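On the Laying of a Tray

Posted in December by Theresia Lüthi

Since the beginning of the autumn term I have been responsible for the serving arrangements at the Skonport day centre, where luncheon and afternoon tea are taken to those guests who prefer to remain in the reading room. A number of readers have written to ask how the trays are set out, and whether the method may be followed at home. I am pleased to give an account of it, together with some remarks on the choice of tray, bowl and spoon, on which opinions at the centre continue to differ.

The first matter is the surface on which the laying is done. A tray should be prepared on a clean, covered table of sufficient size to hold both the tray and the crockery that is to go on it. It is our practice to put a pale sheet down before anything else is brought out. Crumbs and drips show on it at once, and crockery may be set down without noise, a consideration of some importance when the reading room is next door. The sheet is changed after the midday service and again at the end of the afternoon.

The crockery is placed at the back of the table and the tray at the front, nearest the person who is laying it. I was taught the opposite arrangement as a girl, and kept to it for many years. My colleague Yogesh Sandhu persuaded me to change. With the tray in front, one reaches over it for the bowl, and the bowl then travels a short way towards the body and is set down under one's eye. With the tray at the back it must be carried outwards at arm's length, and a full bowl of broth is an unpleasant thing to hold at arm's length.

With regard to the tray itself, the centre at one time used a dark lacquered pattern from Bomer. These were handsome when new. They were also heavy, and every fingermark had to be polished away before they could go out. They have been withdrawn, save for two which are retained for the Christmas tea. The trays now in use are light green, with rounded corners and a low rim. A high rim is often recommended on grounds of safety, but guests with stiff wrists find it awkward to reach over, and several had asked for something lower.

The colour was the subject of a longer discussion than it perhaps deserved. Cream was proposed, as was a blue. I supported green from the outset. White crockery stands out clearly upon it, and guests whose sight is poor can find the edge of the saucer without assistance. On a cream tray the same saucer all but vanishes. 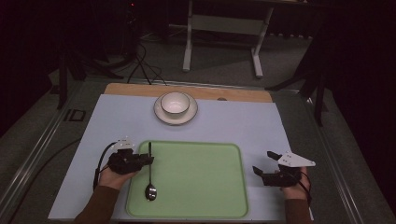 The green tray with its spoon at the left, and the bowl and saucer behind.

The bowl is a small one, white and plain, and is always presented on a saucer. It has been put to me that a saucer beneath a soup bowl is an affectation. I do not agree. The saucer gives the guest something cool to take hold of when the bowl is hot, it receives the spoon when the meal is finished, and it catches whatever goes over the side. The saucer should be appreciably wider than the bowl all the way round. A narrow saucer has none of these advantages and is better left in the cupboard.

Our bowls hold 300 millilitres when filled to the brim, and should never be filled to the brim. The kitchen is asked to stop a finger's width short. Guests who would like more are offered a second helping, and this has proved a good deal more welcome than one large portion cooling by degrees.

On spoons I must report a divided house. The standard place for a soup spoon is at the right, and visitors who have been properly brought up will tell one so. At Skonport the position follows the guest. For those who eat with the left hand, or whose right hand is weak, the spoon is laid along the left side of the tray, lengthwise, with the oval end towards the guest or away according to preference. The handle should lie straight. A spoon laid at a slant slides about when the tray is lifted, and arrives somewhere under the bowl.

The dark metal spoons are a matter of taste. Mr Sandhu finds them gloomy and would return to the bright steel set from Rastis, of which we still possess 24. I find them restful, and a long slender handle is of real benefit to anyone who has difficulty closing the fingers. For the present both kinds remain in the drawer and guests may ask for whichever they like.

The order of laying is as follows. The tray is wiped and put in its place. The spoon is laid next, while there is nothing in the way. The saucer and bowl are brought over last, together, with the fingers under the saucer and the thumbs resting on its flat edge. The bowl should stand a little above the middle of the tray, leaving room in front of it for a folded napkin. Bread, where it is taken, goes on a separate plate and is carried in afterwards.

New helpers are sometimes surprised to be asked to practise with an empty bowl. I would recommend the exercise to anyone. The movements are simple, but it is a different matter to perform them when six guests are waiting and the kitchen is calling through that the soup is ready.

Readers have also asked about washing. The trays are washed by hand in warm water and dried standing on their long edge, with a cloth underneath. They should not be stacked until quite dry, as they cling together and are troublesome to separate. The bowls and saucers may go in the machine. The dark spoons are dried at once with a soft cloth, otherwise they mark.

In the new year I intend to write about teapots, and in particular about the Cui pot with the side handle, concerning which I have received some strongly worded correspondence.

T. L.

Contact: please use the letters page | Copyright Theresia Lüthi, all rights reserved | Back to top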